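December 14, 2021

Notes on the sitcom subtitle work, mostly for me and for Nana.

Yesterday I finished to check the episode guide for Tiridside against the old broadcast list. The guide has 464 entries now. Two of them are the same episode under different titles, because the Christmas special was cut in half for the repeat in April. I kept the long title and put the short one in the comment field. Nana, please say if you prefer the other way.

Laugh track timing: I watched again the first six episodes of season four with the sound very low. In the early ones the laugh starts before the actor finishes the line, so the subtitle must leave the screen sooner than I set it. From the episode with the broken elevator it is better. I did not change the later files.

Bahman Asadi asked why the landlady is Hjaltadóttir in the credits and "Mrs. H." in our text. Nobody says the full name on screen until the wedding episode, so I leave it short before that. He also thinks Flultby, the town of the cousin, should be spelled with one l. I looked at the bus sign in the opening – it has two.

Still open:
– the song in the Flellton episode, translate it or not
– the joke about the soup, I still do not understand it
– ask Bahman for his list of guest actors

I like this show more than I expected. The father is very badly written, though.

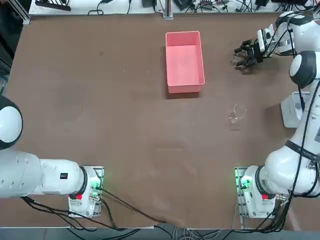 Table with the two white arms, from above.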